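Clotico to move 420 office phones, one head office and a great many mugs to Selau

Jun 17, 2018

Clotico, the stationery and office supplies wholesaler, will move its head office to Selau in July, the company announced today. The move brings two buildings, three car parks and one long-running argument about the heating under a single roof.

The new premises, a former biscuit warehouse beside the canal basin, will house the sales, accounts, design and customer service teams. The present offices have been home to the company for 18 years. In that time they have gained a mezzanine, lost a lift and acquired a smell in the second-floor corridor that three separate surveyors have described as "historic".

"We have been very happy here, if occasionally damp," said a spokesperson for Clotico. "Selau gives us room to grow, windows that open and a front door that customers can find without ringing reception from the wrong street."

Customers should notice very little. Orders placed before the last working day of the month will be sent out as usual from the Pramanik depot, which is staying exactly where it is. Telephone numbers and email addresses will not change. The postal address will, and a redirection has been arranged for anyone who still prefers to send a cheque, a group the company describes as small, loyal and very welcome.

Flarix, the removals and office clearance firm, has been appointed to handle the move. Its crews will begin with the archive room, where the paperwork goes back to the founding of the company and includes what may be a complete set of competitors' catalogues. Furniture in good order will go to Selau. Furniture in reasonable order will be offered to staff, then to local schools and clubs. The remaining category has been given its own skip.

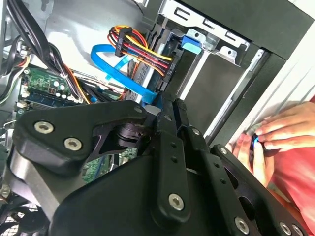

Staff have been asked to pack their own desks, for which each person will receive two crates and a sheet of labels. The company accepts that two crates may come as a blow to those who have been at the same desk since the mezzanine went up. Requests for a third crate should be made in writing and should explain, as briefly as possible, what is in the other two.

The kitchens are being dealt with separately. A survey carried out this spring recorded 166 mugs in general circulation, a figure that compares poorly with the number of teaspoons, which was 2. All mugs not claimed by the end of June will be considered to have no owner, whatever is printed on them.

At Selau, each floor will have its own kitchen and a proper table to eat at. The ground floor includes a showroom where trade customers can try chairs, compare paper weights and operate a range of hole punches under no pressure to buy. There will be a meeting room large enough for the whole sales team and several small ones for everybody who would prefer not to meet the whole sales team.

The company has also taken the chance to look again at how its offices are laid out. Desks will be arranged by department, with a quiet room on the top floor for work that needs concentration. Following staff consultation, the quiet room will be quiet. An earlier proposal for a "collaboration staircase" received a clear response and has been replaced with a staircase. 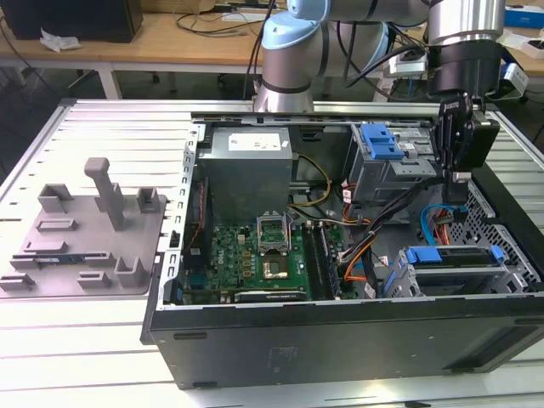

Heating, the subject of more internal correspondence than any other in the company's history, will be set separately on each floor. The controls will be in a locked cupboard.

Travel arrangements for staff have been agreed. The new building is a short walk from the railway station and has covered racks for bicycles, along with showers that the landlord has promised will be finished in time – Clotico has asked for this in writing. Parking is limited, and spaces will be shared out by rota. Anyone whose journey becomes noticeably longer can apply for help with fares during the first year.

No jobs will be lost as a result of the move. Two new posts are being created in the showroom and will be advertised locally later in the summer.

"Moving an office is a wonderful way to find out what you own," the spokesperson added. "In our case it is mostly ring binders. We do sell them, so this is less alarming than it sounds."

Customer service lines will close at midday on the day of the move and reopen the following morning. Trade customers who would like to visit the showroom can book through their usual account manager. Tea will be provided, subject to teaspoons.

ENDS

Notes to editors

Clotico supplies stationery, furniture and office sundries to businesses, schools and public bodies.

The Pramanik depot is not affected by the move and remains open for trade collections at its normal hours.

Media enquiries should be sent to the Clotico press office.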